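Jadthorpe Community Kitchen
Call for participants: the crockery cull and shelf trial

Posted July 13, 2021

We are looking for 6 people to help us sort, stack and put away the bowls and dishes in our shared kitchen, and to tell us whether the new shelf plan is worth keeping. Some of us have doubts. I am the one who has to write it up, and I have more doubts than most, so please don't apply expecting a pep talk about decluttering.

The background is short. In June the kitchen group paid for a storage plan from a small firm called Zamiseo. The plan says that if every bowl is nested by size, with the everyday ones at chest height and the serving pieces lower down, people will put things back where they found them. Maybe so. I have used this kitchen for a long time and have watched three earlier systems go the same way, including the coloured labels, which came off in the steam. A drawing of a tidy shelf is easy to make. I'd like to see whether it holds up after a big lunch, with tired people drying up and somebody wanting to catch a bus.

What you would be doing

You would come to 2 sessions. The first is sorting. Everything comes out of the cupboards and onto the benches, and you decide what nests with what. Chipped things go in one crate, things with no obvious use go in another, and the rest gets stacked. You will not be told the "right" stack in advance. If you put a bowl inside another one and it sticks, or rocks, or you wouldn't want to lift the pile down from above your head, write that on the sheet.

The second session is an ordinary wash-up after a shared meal. You put the dishes away using the plan, and then you tell us what annoyed you.

Bowls are the main subject because bowls are where the arguments are. The plan treats a bowl as a diameter and nothing else. Ours were bought at different times and given by different households, and a rim that is a touch thicker or a wall that is a bit steeper can spoil a stack that looks fine on paper.

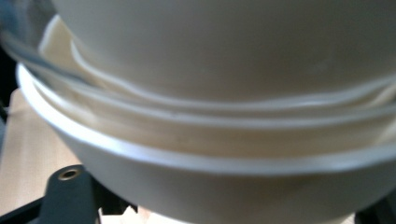
The firm's answer is that we should replace the lot with a single matching range. I am not convinced that spending money on new bowls is a fair test of a shelf. We have agreed to run the trial with what we own, and to look at buying only if the sheets give us a good reason. "It would look nicer" has been offered as a reason already, and I have not accepted it.

There is also a disagreement about stack height. Tiina Tuominen, who looks after the bookings, wants tall piles to free up a whole shelf for the baking trays. Jarmo Nurmi wants short piles, and would sooner hang the trays on the wall. Both have strong opinions and neither has any evidence. Part of your job is to give us some.

Who we want

Adults of any age who wash up at home and have views about it. You don't need training in anything. We would like a mix of tall and short people, left-handers, and at least one person who finds it hard to grip or lift, provided you're comfortable taking part. We can set the benches up so you can sit for the sorting. If you can't reach the top shelf, that is useful to know, and we won't hand you a step stool and pretend it's solved.

We would prefer people who have not used our kitchen before. Regulars know where the gravy jug lives and will put it there whatever the plan says.

Please don't apply if you sell storage products, or if you are related to anyone at Zamiseo. You can still come to the lunch.

What you get

Each participant receives $80 for the 2 sessions, paid at the end of the second. The meal is included. If you only come to the first session we will pay you half, so nobody needs to turn up sick to get something for their time. We can't cover parking. There are bike racks by the side door, and the bus stops across the road.

Aprons and tea towels are supplied. Wear closed shoes. Breakages are our problem and won't come out of your payment.

What we do with the sheets

Your comments will be typed up without your name and given to the kitchen group, along with a short report. I will include the complaints in full. If the plan works, I'll say so, and I expect to be reminded of this notice for some time afterward. If it doesn't, the old arrangement goes back and we stop paying for drawings. No one will be filmed or timed. The firm asked if it could use remarks from participants in its advertising, and we said no.

How to apply

Leave a note for Hsiu-ying Au at the kitchen office, 67 Kodov Street, Jadthorpe, or drop in while the office is open. Tell us:

Your name and a phone number
Whether you've used our kitchen before
Anything we should know about reach, grip, standing or food allergies
How you stack bowls at home, in a sentence or two

The last one is not a test. We just don't want to end up with a room full of people who all do it the same way.

If more people apply than we have places for, Hsiu-ying will choose for variety and keep the other names on a waiting list. She'll ring everyone either way, including those who miss out. Session times will be settled by phone once the group is picked, and we will try to avoid school pickup.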